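1 August 2018

Too hot to do anything useful, so I did the laundry, which has been sitting in the hall since the weekend like a guest waiting to be offered coffee. Three loads. The dark one took forever, the towels smelled fine, and then there was the business with the reds, meaning one thing, meaning the red cotton whatever-it-is that has been in this house longer than the couch.

I have never settled what to call it. It came from the Vlachou on the corner before it closed, out of the bin by the register, and Nermina says it was sold as a sweatshirt, and I say a sweatshirt ought to have more conviction. She says I stretched it. I say it was washed by someone (no names) at a temperature better suited to pasta. We have had this conversation every summer and I look forward to it.

Anyway, I wanted to do it right for once, so I went looking for the care label. I am forty-six years old and I believe this is the first care label I have read on purpose. I found some lines of print and gave up on the smallest ones even with my glasses on. Somebody went to the trouble of writing all that down and sewing it in, and I washed it on cold and hoped, same as always.

Drita Janevski called in the middle of this to ask if I was still coming to Zerkau in October. I said yes. She said the bus is 16 dollars now and the room is 178 for the two nights, and did I want to split it. I said yes to that too, then spent ten minutes wondering whether Drita snores. She used to. People don't get quieter.

She also wants me to bring "something warm but not bulky," and I looked over at the red thing and thought, well, your moment has come. It is warm. It is bulky only in the places where it bunches, and it bunches mostly in the places where I do.

Folding took the rest of the afternoon. Nermina folds in thirds, sleeves behind, like a person who once worked in a store, and she did, for one month, at Platance, and has not let it go. I fold in half until it stops being big. Her stack stood up by itself. Mine leaned on hers - I would call that teamwork, she called it something else.

Paid the electric. Did not look for the other gray sock. Ate the last peach over the sink and then felt bad and wrote peaches on the list, under lightbulbs and the good detergent, the Didarier one, 300 loads to the bottle if you believe the cap, and I don't.

Supper was eggs. Nermina has gone up to bed with the fan, so I have the window. One more thing for the drawer and then I'm going up too.

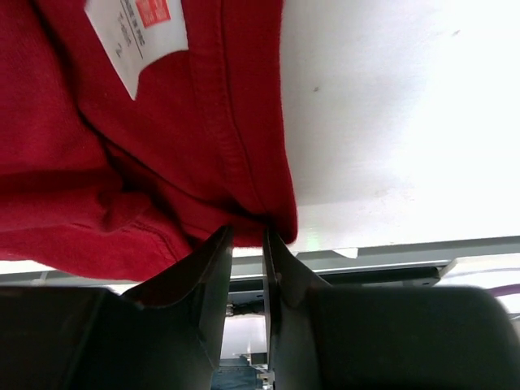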